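Illey 1000 Sewing and Cutting Table
Home > Sewing room > Tables > Illey 1000

In stock at our Claltport workshop. Also available as top only.

We've been making the Illey for a good while now and it is still the table we get the most letters about. It began as a cutting table for people who make their own curtains, and it has ended up under quilters, dressmakers, a fair few bookbinders and at least one family who do nothing on it except enormous jigsaws. We love that! If you have ever tried to cut out a lined coat on the carpet, with pins in your knees and the cat sitting on the collar piece, you'll know exactly why a proper table at a proper height feels like such a treat.

The top is 1,220 mm long and 1,000 mm wide, which takes most dress fabric folded in half with room left over for your shears, your chalk and a cup of tea (in the far corner, please). You can walk right round it too, so there is no need to drag the cloth about once it's been laid straight. Anyone who cuts velvet or anything slippery will understand how much that matters.

Tops are sorted by hand before they leave us, and no two have the same figure. Some are very plain and straight, others have a bit of a wave or a swirl in them. If you have a strong feeling either way, say so in the order notes and we'll do our best.
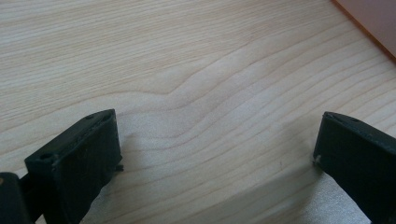 Height is the other thing people ask about. Most kitchen tables are too low for cutting, and an hour bent over one will find out your back. The Illey has legs that adjust over a range of 300 mm, so you can have it down low for machine sewing and up high for cutting and pressing. Each leg has its own pin and a row of holes. Lift one end, move the two pins, then do the other end. It's a job for two people if you've got the drawer fitted, and quite easy alone if you haven't.

Speaking of the drawer, do have a look at it. The Buzatu drawer hangs from the underside on two runners and is 100 mm deep, enough for a tin of pins, a rotary cutter, bobbins and all those feet for the machine that you swear you'll use one day. It can go on either long side. We fit it on the right unless you tell us otherwise, and left-handed sewers nearly always want it swapped.

What comes in the box
Top, with fixings already in place
Four adjustable legs and eight pins (four are spares)
Two cross rails
Hex key
Felt pads for hard floors
Printed instructions

Extras
Buzatu drawer, natural or painted
Atis pressing mat, cut to cover half the top
Set of four locking castors
Clamp-on lamp bracket

The Atis mat deserves a word of its own. It's a thick wool felt, so seams sink into it a little as you press and you get a lovely crisp finish on the right side. It also keeps the steam off the table. Please don't iron straight on the top, even through a tea towel. The finish will cloud, and clouded finish means sanding back.

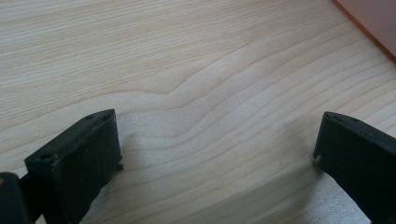

Looking after it is simple. Dust it, wipe it with a barely damp cloth, dry it straight away. Tailor's chalk comes off with a dry brush. Wax chalk is more stubborn, and a drop of washing-up liquid in warm water usually shifts it. For rotary cutting you do need a self-healing mat underneath, as the blades are sharp enough to go through four layers of denim and will happily carry on into your table.

Putting it together takes around half an hour. Build it upside down on a blanket, leave all the bolts finger tight until the last one is in, and then go round with the key. Check them again after a week or so of use.

Will it go up the stairs? Nearly always. The legs and rails come off, so the only big piece is the top, and that will turn on its edge. Measure the tightest corner first if your house has a winding staircase, and ring us if you're not sure.

Delivery is by our own van within a day's drive of Claltport and by carrier everywhere else. Collection is welcome, just phone ahead so we can have it wrapped and by the door. Painted drawers take a little longer than natural ones, and the grey and the dark green are the two colours we keep ready mixed.

The folding version of the Illey is due in June. Email the workshop to go on the list.

Page updated 23 Mar 2020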